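3 min read

Bench check, small teaching lab, Gradcombe
February 1, 2023
Checked by: Samah Tahiri

I use the same list as in October, with two new points added at the end. Comments are written after each point. "OK" means I have nothing to ask for. "To do" means somebody must act before the next group comes in.

1. Floor and way out
OK. The door opens fully and the bags are kept on the hooks. Please continue like this.

2. Eye wash
To do. The bottle is good until summer, but the label on the wall is nearly gone. I could read it only because I know what it says. Print a new one, bigger.

3. Gloves and glasses
OK for gloves. For the glasses, two pairs have scratches so deep that the students push them up on the head to see better. Take them away. A bad pair is worse than a missing pair, in my opinion, as people believe they are protected.

4. Work table
OK. There is a petri dish and a crumpled tissue in front of the rack, but there is enough place to put down a notebook. The rack stands at the back, parallel to the wall, and I prefer it there. An elbow does not reach it so easily.

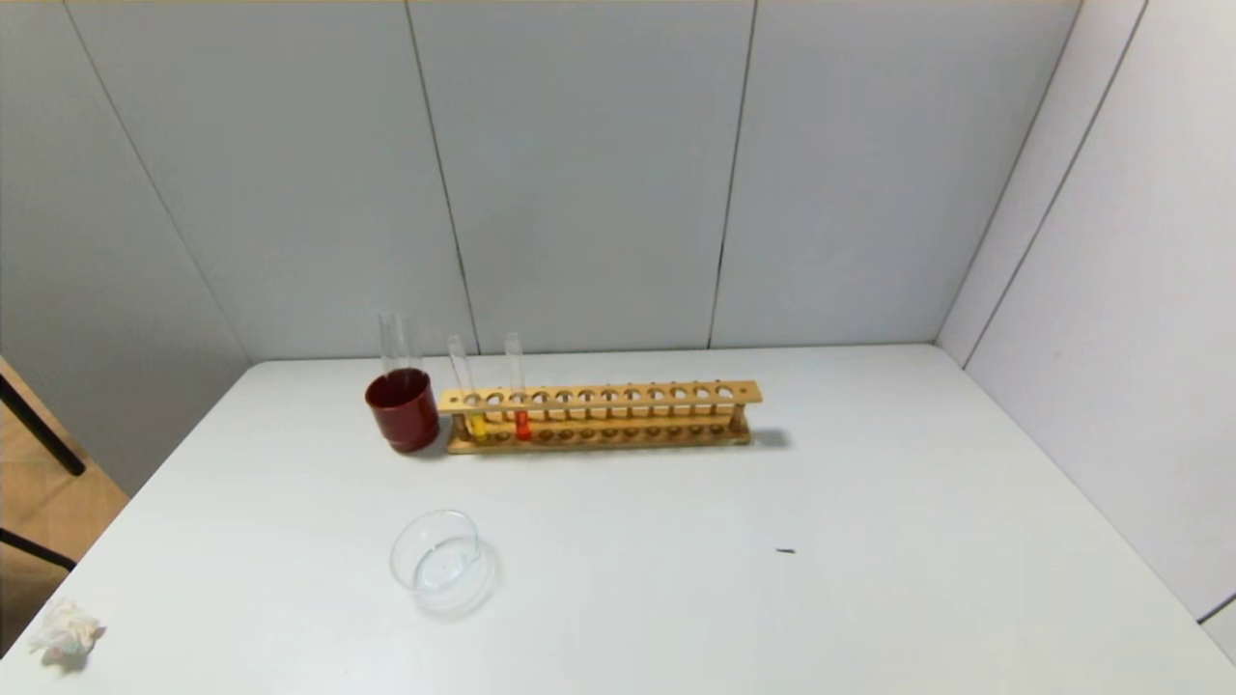 Point 4 and 5: rack with two tubes, red cup at its left end.

5. Tubes in the rack
To do. Two tubes have liquid in them, one yellow and one orange-red. Both stand upright and are filled only in the lower part, so I have no complaint about the level. But the rule of the room is that each filled tube is written in the rack book, with the name of the liquid and the initials. I did not find the page for these two. Color is not a name. Whoever prepared them, please write it in, or bring them to me and we decide together.

6. Cup beside the rack
To do. The dark red cup is nearly touching the rack. If a person takes the cup quickly, the rack can move with it. Leave at least a hand of space. I also ask again that cups for drinking stay out of the room, and that a cup used for the lab gets a label.

7. Rack, condition
OK. It is wood, so it must be wiped and dried after each spill and not left in the sink. The old Muron sheet says the same.

8. Waste and sink (new point)
OK. The lid closes well.

9. Keys (new point)
To do. The spare key for the cupboard is still at Traratcombe. Ask for it back.

I will pass again when the points marked "To do" are signed. Sign next to the number, not on the bottom of the page.

S. Tahiri

Related
Bench check, Traratcombe
How to fill in the rack book
Ó Riain building: fire door comments
Eye wash bottles, when to change them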